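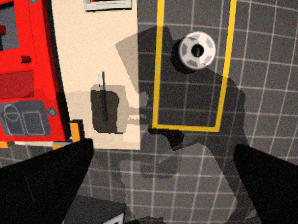
I met the owner of the Fedthorpe bakery at 3 in the afternoon, when she finally sits down (with a cinnamon roll, lucky me!). She's been baking for 17 years and still gets nervous about rye. "It sulks," she told me. "You leave it alone and hope." I asked about the move from Korkent and she laughed so hard she had to put her coffee down. "We had 25 chairs and one working oven. I cried in November, then I bought a second oven."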